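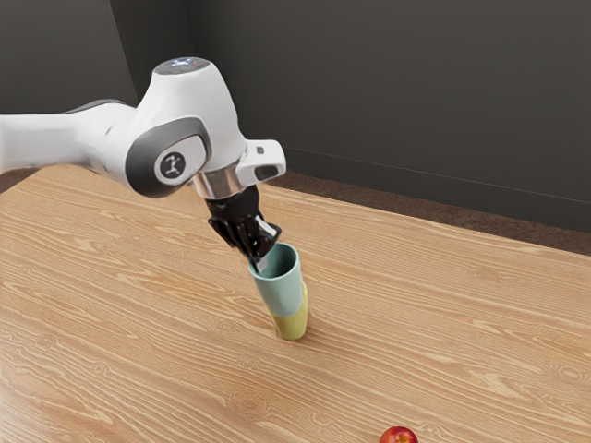 I have given up coffee after 2 p.m., and I would like some credit for it.

The rule came in after a bad stretch in June, when I was awake at three most nights, composing emails to people I hadn't worked with in years. I tried the usual things first. I bought a pillow filled with something that used to be a crop. I put the phone in the kitchen, then got up to check on it. A sleep app called Trumico gave me a score every morning, and my average was 60, a number I remembered fondly from high school chemistry. The app suggested I cut back on caffeine. I deleted the app.

Then I read the same advice on the back of a cereal box and took it seriously, because I was too tired to be proud.

What I hadn't understood is how much of my afternoon was built around that cup. I work from home, in a room that was sold to us as a third bedroom and has the dimensions of a generous closet. At 3 p.m. I used to walk to the kitchen, grind the beans, boil the water, stand there with one hand on the counter and think about nothing. The whole thing took 20 minutes if I did it properly, and I always did it properly. It was the best part of the working day and I'd been passing it off as a beverage.

So I needed a replacement. Week one was herbal tea. I have nothing against herbal tea except the taste and the names. Every box at our grocery store promises a mood, and none of the moods is "awake enough to finish the spreadsheet." I drank something called Harbor Calm for five days and felt neither.

Week two was roasted chicory, which a coworker at Multwood swears by. Multwood is the company that pays me to write instructions for shelving, so I trust my coworkers on matters of load and balance, and I should have left it there. Chicory tastes like coffee described over a bad phone line. I finished the bag anyway. It cost 22 dollars and I was raised a certain way.

Week three was decaf, and here I have to eat some words. I have been rude about decaf my entire adult life. I have said things at dinner parties. But there's a small roaster two towns over, Achterberg, in what used to be a tire place, and they do a decaf that tastes like they meant to make it. The woman at the register asked if I wanted the regular or the decaf and I lowered my voice to answer. She wrote DECAF on the bag in capital letters with a very thick marker. Fine.

I drink it at 3 p.m., same grinder, same kettle, same hand on the counter. My body can't tell the difference, or it can and has decided to be nice about it. For the first few days I even got the little lift, which tells you how much of my personality is suggestion.

The sleep is better. I don't have a score anymore, so you'll have to take my word for it. I still wake up some nights, but it's closer to five, and the emails I compose are shorter.

There have been side effects. Morning coffee has become much too important. I used to drink the first cup without noticing it and now I guard it like a dog with a sandwich. My husband asked me a question about the gutters during it last week and we both regretted that. I have also started caring about mugs. We own 33 of them (I looked this up for insurance purposes, by which I mean I emptied the cabinet onto the bed one evening) and I use exactly one, a squat gray thing from Skonport with a handle big enough for an actual hand. The rest are conference giveaways and gifts from people who believe we like owls. We do not especially like owls. We said something kind about one owl once.

A few of you asked about vacations, and whether the rule travels. It does not. On the coast in spring I had an espresso at four in the afternoon, outdoors, with a slice of almond cake, and then I had another one. I was up until two reading a paperback about a shipwreck and I enjoyed every page of it.

Next month I'm supposed to be looking at sugar. My dentist brought it up – I didn't. I've told her I'll think about it, and I'm planning to do that thinking in the kitchen at three o'clock, with a cookie.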